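Chapter 7
Stopping, Holding and Restarting: Rules for Shared Work Tables

May 17, 2020
By the Totness Course Staff

A robot that works beside people needs two kinds of rules. The first kind covers the machine: how fast it may move, how hard it may press, and what happens when someone pushes a stop button. The second kind covers the table, the parts on it, and the people who load and clear it. Most plants write the first kind carefully and leave the second to habit. This chapter deals with both, and spends more time on the second.

We begin with stops. A protective stop halts motion when a safety condition is broken, such as a hand crossing a light curtain. Power may stay on, and the cell can be set up to resume once the condition clears. An emergency stop is pressed by a person. Releasing the button must not start the robot again. A separate, deliberate action is needed, taken from a place where the operator can see the whole table.

The difference matters in daily work. At the Ivton plant, whose records we use throughout this book, operators logged 1,914 stops in one year. Of these, 1,409 were protective stops. In the remaining cases someone pressed a button, and the log often did not say why. The plant's first change was a small one: a line on the shift sheet for the reason.

Next comes the held part. A gripper that opens when power is lost will drop what it is carrying. A gripper that stays closed may trap a finger. Neither choice is right for every job, and the risk assessment must say which one was made. For light parts such as switches and connectors, many cells are set to hold. The written procedure then has to explain how a trapped person is freed, and everyone on the shift has to have practiced it.

Two-arm cells raise a further question. If one arm stops, may the other go on? The Botha line answered no for its first two years and changed the rule in September, after a full review of the space the arms share. Until such a review is done, both arms should stop together.

Loose parts need rules too. Mark where they may lie. Keep cables out of the reach of the arms and away from the loading side. Never reach in to straighten a part while the arms are live, even at reduced speed.

Section 7.1 sets out the stop categories in full. Section 7.2 applies them to a sorting cell with two arms.

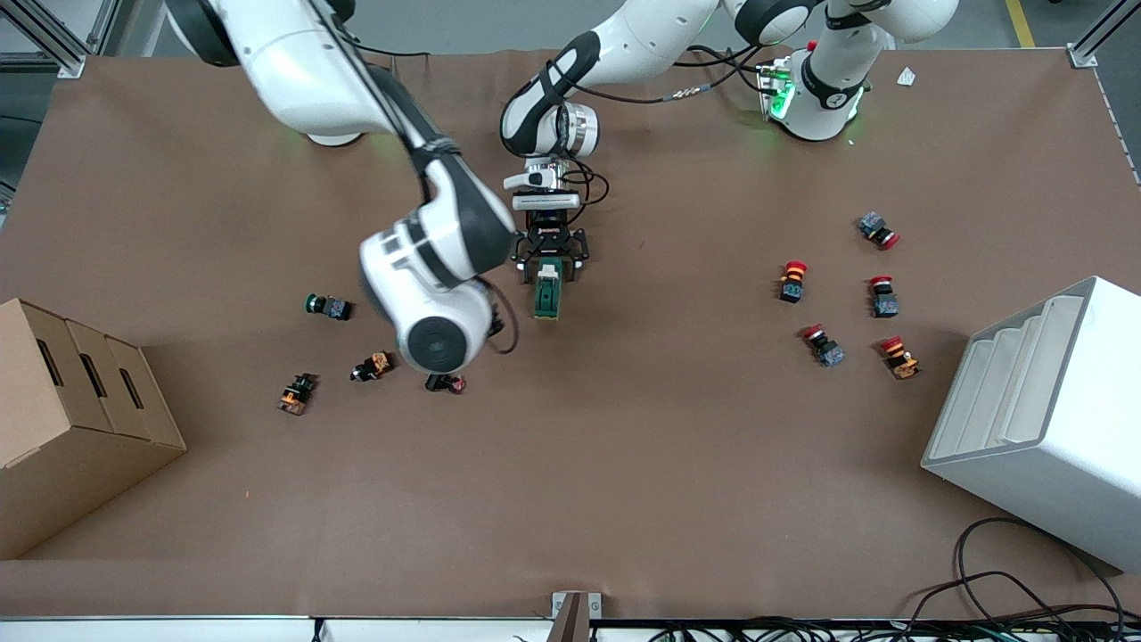

Gullance disagrees with the advice on stopping both arms together, and argues that a sudden halt of the second arm can be the greater hazard when the two are carrying one part between them, so the rule should call for a controlled stop and name the longest time it may take.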